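Sidstead Makers Help > Robot cells > Setup and upkeep

Fabric sleeves keep creeping down over the fingertips, two-arm bowl cell

Posted by slatrack_fan, December 2024

Hi all! We run a two-arm table cell at Nokbridge that sorts and stacks bowls on a slatted wood rack, and I love it to bits. Both grippers wear loose black cloth sleeves. The trouble is that after 165 cycles or so the cloth slides down past the fingertips and gets pinched between the finger and the bowl rim. The grip then reads as closed too early and the bowl tips. I've tried a rubber band (it crept) and tape (it left gunk on the wrist, ugh). How do you hold yours up without choking the joint? Also, the tabletop is very shiny and I wonder if I should cover it while I'm at it.

Perus_bench

Oh, I've fought this one! Stop trying to hold the sleeve at the bottom. Put all the holding at the top, above the last wrist joint, with a wide hook-and-loop strap over a strip of thin foam. Then:

Power down the arm and let it rest before you put your hands near it.
Turn the wrist by hand to both ends of its travel and mark where the cloth pulls tightest.
Leave a palm's width of slack at that spot, then strap.
Fold the lower hem inside and stitch it so it ends 20 mm above the fingertips.
Open and close the fingers at low speed with nothing on the table, then redo the zero for the closed position.

People skip the last step! If you set zero with cloth caught in there, every grip after that is off. Mine went 2000 cycles on the first strap, and I only changed it because the foam had gone flat. Check the hem every 200 cycles and wash the sleeves when they start picking up lint.

On the shiny top, try a matte mat for a day and compare your missed picks. With ours the pale bowls got a lot easier to find, but it depends on your lights.

wb_lurker

just cut the sleeve shorter, worked for me

tanglecable

Agree with the strap. One thing to add: check the sleeve with the arm hanging straight down over the rack, because that's where loose cloth drops lowest. We had ours perfect in the parked pose and it still snagged on a slat. We raised the approach height over the rack and the snags went away. Such a nice feeling when a long run goes clean!
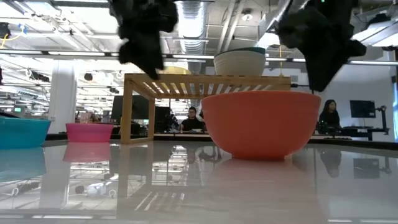

slatrack_fan replied that the strap and foam were on both arms now and the hem was stitched, and that the closed position had been off on the left one the whole time. The mat is next, once the Westerberg order comes in.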